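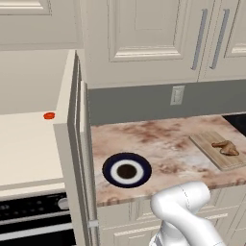
I've been promising a write-up of Mirno for ages, so here goes, with a cup of tea in hand and a sink full of dishes that no machine in this house is going to touch.

Quick background if you're new. Mirno is a kitchen simulator. You get a virtual kitchen, a virtual arm and a list of chores, and you find out how well your control software copes before you let it anywhere near real crockery. I paid for the home licence in June and I've been running it most evenings on a desktop that sounds like a hair dryer. I don't do this for a living (I fit out commercial kitchens), but I get asked by clients all the time whether robots are about to take over the prep bench, and I wanted a better answer than a shrug.

**The good stuff**

The kitchens look lovely! Cream cabinets with moulded doors, long bar handles, mottled stone benchtop with a rounded edge. Somebody cared about the joinery, which made me unreasonably happy. The props are nice and plain too: a bowl, a cutting board, a bit of cooked chicken that looks like a wing. It's the sort of clutter you'd find in anyone's place at six o'clock, and a wing is a much meaner test than a foam block, being all knobs and bends.

Setup was painless. I had the arm moving inside an evening, and resetting a chore after a stuff-up takes one key. You will wear that key out.

**So can it do the chores?**

Sort of. I logged 1583 attempts over the months, mostly on the controller that ships with it, and the pattern is pretty clear. Moving one thing from the board to a bowl, in a kitchen it's seen before, goes well. I had one run of 14 in a row without a drop and felt like a proud parent. Then I'd shift the cutting board onto a diagonal and the next seven tries would go to pieces.

Doors are the real heartbreak. Getting hold of a handle is fine, but swinging the door the whole way while keeping the elbow clear of the bench is something my controller still makes a meal of. And leaving a door hanging open, then asking for a job on the bench beside it, rattled it more than I expected. My kids leave every door in the house open, so that's a fair test in my book.

I also tried the Tsikata add-on, which gives you more kitchens. Worth having, though a couple of the layouts feel like the same room with different stone. The Clornatis controller, a separate download, was better on awkward shapes and dead slow. You could cook another dinner while it thinks.

**Gripes**

- The manual assumes you already know the jargon. I spent a whole night on one page about joint limits.
- Nothing is ever greasy. Real chicken is slippery, and I'd love a setting for it.
- Saving a favourite kitchen takes far too many menus.
- The colour settings reset every time you update.

**Would I buy it again?**

Yep, if you like tinkering. It's cheaper than the bench arm from Mornatholm I had my eye on, and I haven't broken a single plate. I'd give it 100 out of 100 for the cabinetry and a good deal less for the manual.

As for the clients, I tell them to keep their kitchen hands. One tidy job, in one tidy room, set up the same way each time, I reckon we're getting close. Clearing up after my lot on a school night is still years off. I'll have another go at the door chores once the next update lands and post the numbers underneath.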